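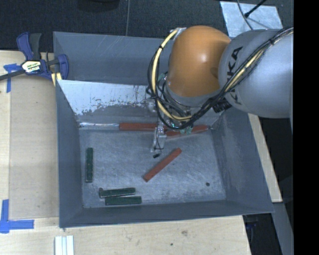 Prumik bin-picking cell, grey open bin with red bar and green block stock. KUKA arm.

Prumik Bin-Picking Cell
Supplied and supported by Drerkdale

Overview
The Prumik cell takes mixed bar and block stock from an open bin and presents it one piece at a time to the next station. Parts can lie at any angle, against a wall or side by side. No pre-sorting or layered trays are needed, and the bin can be filled by hand.

The cell is intended for short and medium runs, up to 4,000 parts between programme changes. For longer runs of a single part, a bowl or step feeder is faster and costs less.

What changes at the station
In a manual line the operator at the infeed leans over the bin, picks, orients and places for the whole shift. With the cell running, that position becomes a tending job: topping up the bin, clearing faults, checking the first parts off each batch. One person can tend 2 cells if they are in line of sight of each other.

At Welgate, where the first unit went in beside an existing manual bench, the infeed roster was rewritten before commissioning. Operators rotate between tending and inspection. Kavinda Wanigasekara, the shift lead there, asked for the fault messages to name the bin zone instead of giving an error code, and this is now standard in all cells.

Pick rates are lower than those of an experienced hand picker. Sites should plan on around 13 picks per minute with a full bin, falling as it empties. Parts lying hard against the rear edge or tight against a neighbour take longer and may be skipped until the end of the cycle. Skipped parts are logged and left for the operator.

Bin
Open top, sloping walls. Scuffing of the floor and walls is normal in service and does not require replacement. Replace the bin if a wall is bent or an edge has lifted. The bin must be clamped to the table before the cell is enabled — a bin that has shifted will need the location routine run again.

Training
Operator course, 2 days on site. Maintenance course by arrangement. Both cover safe entry, restart after a stop, gripper changes and cable inspection at the wrist.

Ordering
Cell, standard bin: PK-38
Spare bin, gripper finger set and table clamps are listed separately. Integration with conveyors and benches is quoted by Kariuki after a site visit. Prices on this page were last revised 2nd September.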